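How to Plan and Register a Group Walk in Cleseo

Schools, clubs and private groups may lead their own walks through the streets of Cleseo, provided the walk is registered with the Visitor Office. The steps are the same for a daytime walk and an evening one. Groups that have booked a licensed guide do not need to register separately.

Before you begin

You will need the name and telephone number of one adult who will stay with the group for the whole walk, the expected number of walkers, and a current copy of the city walking map. The map was reissued on 1st July. Earlier copies show the footpath behind Virker Hall as open, and it is now closed to groups.

Step 1. Choose a district

Most first-time leaders choose Lobo, the old market quarter, where the streets are level and there are public benches in every square. Bratia, across the river, has better views but includes two long flights of steps and very few places to sit. A walk that covers both districts is possible but should be split by a meal stop on the river side.

Groups with strollers or wheelchairs should remain in Lobo or use the lower embankment. The embankment is paved for its full length of 3,000 meters and can be joined at either bridge.

Step 2. Draw the route

Mark the starting point, each stop and the finishing point on the map. Keep to four stops for a walk with children. Adult groups may include as many as seven, although the later stops tend to be shortened when the group is tired.

Allow 300 meters or less between stops wherever the district permits. When the distance is greater, choose a corner or a doorway along the way where the group can gather before going on. Stops should not be placed in front of shop entrances, on tram platforms or on the steps of the courthouse. 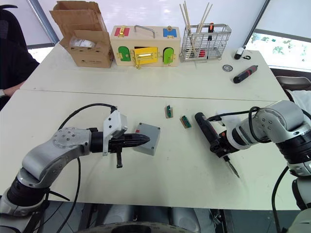 Gray junction box and terminal-block pieces on the table.

Walk the route yourself at the time of day you intend to lead it. A square that is quiet in the morning may be full of delivery vans by noon, and the sound of the fountain in the lower market makes it difficult to be heard from the north side. Note the location of restrooms. Those at Virker Hall close with the building; those at the bus station stay open through the evening.

Step 3. Prepare what you will say

Short remarks work best out of doors. Write a few sentences for each stop and decide in advance which of them can be dropped if it rains. The Visitor Office keeps a folder of local history notes that leaders may read at the counter or copy by hand. The notes on the Bratia mills were corrected in February, and leaders who have used the old version should replace it.

Do not read from the plaques. Walkers generally read them on their own while the group is gathering - a question about something on the building itself will hold their attention longer.

Step 4. Register the walk

Complete the group walk form and return it to the counter with a copy of your marked map. The form asks for:

The name of the responsible adult
The date and starting time
The number of walkers
Any stop on private property, with the written consent of the owner

There is no charge. The office will return a stamped copy, and the leader should carry it during the walk. If two groups have asked for the same square at the same time, the later application will be sent back with a suggested change of hour.
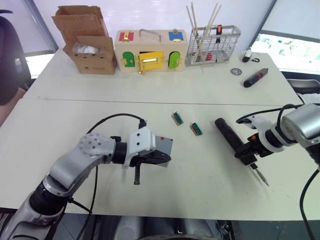

Worktable with two joined tops.

Step 5. On the day

Arrive early and stand where you can be seen from the tram stop. Before setting off, tell the group where the walk will end and what to do if anyone becomes separated. One adult should walk at the back. Cross only at marked crossings, and wait until the entire group is across before continuing.

Speak with your back to the wall and the group facing you, so that walkers are not standing in the road. Leave room on the sidewalk for other people to pass. Amplifiers are not allowed in Lobo after dark. Small personal headsets are permitted everywhere.

Changes and cancellations

A change of starting time can be made by telephone. A change of district requires a new form. Please tell the office if the walk is canceled so that the squares can be released to other groups.

Weather

The office does not cancel walks on account of weather, with one exception: the lower embankment is closed to all groups when the river warning is posted at the bridges. Leaders planning an embankment walk should prepare a second route through Lobo and attach it to the form.

Questions about routes and registration may be addressed to Hiba Karam, Group Walks, Cleseo Visitor Office. Lost stamped copies can be replaced at the counter.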